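**Ticket 16: Meeting room 2, ceiling light and track**
Site: Skovstead, upper floor
Opened: January 31, 2019
Priority: low
Status: open, waiting on part

**Reported**

Fluorescent light in meeting room 2 takes up to 7 seconds to start and buzzes until it does. Tenant also asked if the long white track on the ceiling can carry another fitting.

**Checks**

- Breaker and wall switch: normal, no heat at the plate.
- Tube swapped with a known good one from the corridor. No change in start time.
- Tube seated again, end pins cleaned. No change.
- Diffuser removed and refitted. Buzz is the same with it off, so it isn't a loose cover.
- Smoke detector tested from its button. Sounded, panel cleared at the first reset.

**Findings**

Ballast is at fault. It's the original Medrano unit and the label has browned near the terminals. Replacement ordered through Sturitz, grey casing, same mounting centres.

The track is a separate matter. Breltia's drawing for the fit-out shows it fixed to the joists, but gives no load rating. Don't hang anything further from it until they reply.
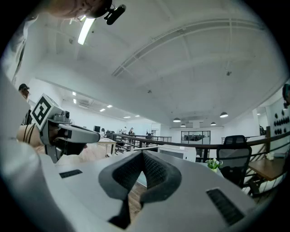
Work on the ballast needs the power off at the board and a stepladder with rubber feet, as the floor is wood and marks easily. Lay the drop sheet first. Allow 2 hours, including the test afterward.

**Next**

1. Fit ballast when it arrives, log start time from cold.
2. Chase Breltia for the track rating.
3. Recheck for buzz in April, then close.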